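Questions I Keep Getting About the Rustidcombe Movie Club

I started this club in my living room with a borrowed projector, and somehow we're now a proper thing with a mailing list and a shelf of other people's DVDs. The same questions land in my inbox every week, so I've put my answers on one page. If yours isn't covered, write to me anyway. I like mail!

What kind of movies do you show?

Mostly sequels, remakes and comic book stuff, with the odd black-and-white oddity when I get my way. We go by season, and each season has a theme. The last one was "second movies that beat the first" (you can imagine the arguments). The one before was all heist movies, and I still think we should have skipped the one with the submarine.

Who picks the lineup?

I put up a long list, members vote, and Syafiqah Ngui and I sort out the final order so we don't end up with three gloomy ones in a row. She has much better taste than I do in openers. If you suggested something and it didn't make the cut, try again next season. Some titles took 2 years to get in.

Do I have to have seen the earlier movies in a series?

Nope. I do a quick catch-up before the lights go down, usually five minutes, sometimes ten if there's time travel. If you're a person who hates spoilers for part one while waiting for part two, hang out in the lobby with your popcorn and I'll come and get you.

When do you start?

Doors at 6:30, movie at 7. No trailers, so 7 really does mean 7. We take December off completely because I go to my sister's and won't be trusted with a calendar.

What does it cost?

Four dollars a night, or 23 for the whole season. The money goes to screening licenses first and snacks second. Kids under twelve get in free to anything we've marked as family friendly, and I'm pretty strict about that mark, so please check it before you bring a carload.

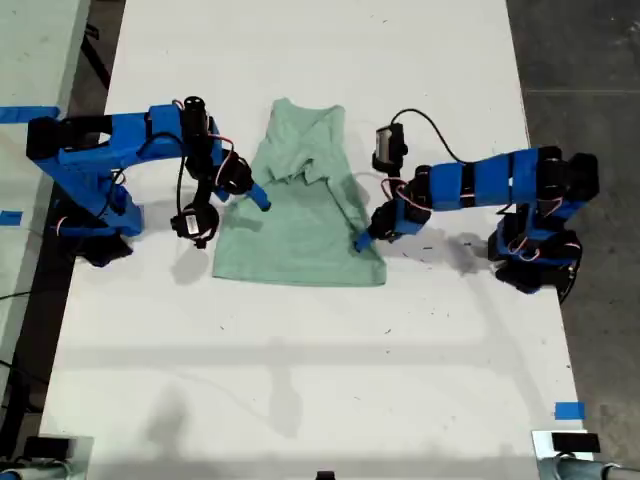
Can I bring food?

Yes, as long as it isn't loud or hot. I once sat through the whole third act of a very quiet drama next to a man eating nachos and I have never recovered the plot. Soup is a no. Cookies are a big yes, especially if you bring enough to pass down the row.

Are the showings captioned?

The first showing of every title has captions on. If we run it a second time, captions are off unless somebody asks, and you only have to ask once, by email, the day before. I leave them on at home myself (everyone mumbles now).

What is the Jadar Night people keep mentioning?

Oh, my favorite! Jadar was a cheap space adventure that Amanuel Alemneh found on tape at a yard sale, and we've shown it every summer since. The hero's helmet changes color between shots. People shout the lines, people come in costume, and there's a prize for the best cardboard spaceship. Come once even if you hate it. Especially if you hate it.

Will you cover casting news and rumors in the newsletter?

A little. I used to run every rumor going, and then I spent most of a newsletter on a Turia reboot that never got past somebody's message board post. These days I wait until a studio has put its name to it. You'll get trailers, release dates, who's directing, and a short rant from me at the bottom. There are some 400 of you reading it now, and the rant gets the most replies by a mile.

Can I rent the projector?

Sorry, no. It's old, the bulb costs a fortune, and I'm the only one who knows how to hit it. Psarras, the camera shop on the hill, rents out a nicer one by the evening.

I want to give a talk before a movie. Can I?

Please do! Keep it to ten minutes and tell me a month ahead so I can put it in the newsletter. You don't need to be an expert. The best one we had was about movie trailers that give away the ending, and the speaker just played clips and got steadily more annoyed.

How do I join?

Turn up, pay at the door, and write your email on the clipboard. Please write it clearly. I've been sending last season's schedule to somebody called either Dan or Oom, and I'd love to get that fixed before the next vote goes out.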